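Week 3: Folding and sorting a mixed pile
Feb 16, 2024
Shares 66 | Comments 2

Okay, so today is shirts – the thing everybody thinks they already know how to do. I thought so too until I timed myself on a full basket and got to 20 minutes with half of it still in a heap!

My order of work is dull but it holds up. Dump everything on a side table, keep the main table clear, and bring over one piece at a time. Find the collar first (if there is one), because once you have the collar you know where the shoulders are. Then smooth from the middle out, sleeves in, bottom up. Prints go face down for the first fold.

For homework, fold 10 pieces and write down which ones you had to start over. The Trokomus handout has the sleeve diagram, so bring it in October too, when we do sheets.

The green one:
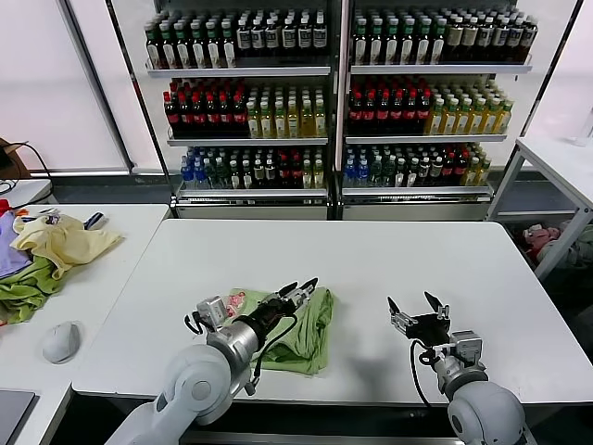
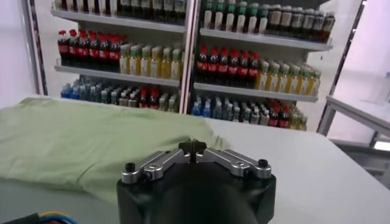
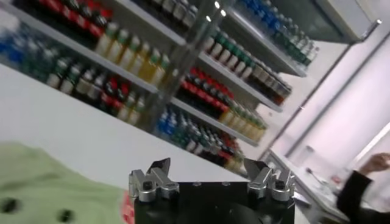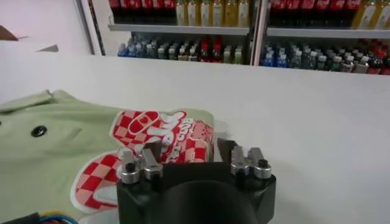

Comments (2)

Mairéad Hayes: I do collar first as well, but I button the top button before I fold or the whole front slides around on me. Do you bother with that?

Tadhg: Are fleece tops the same method? Mine spring right back open.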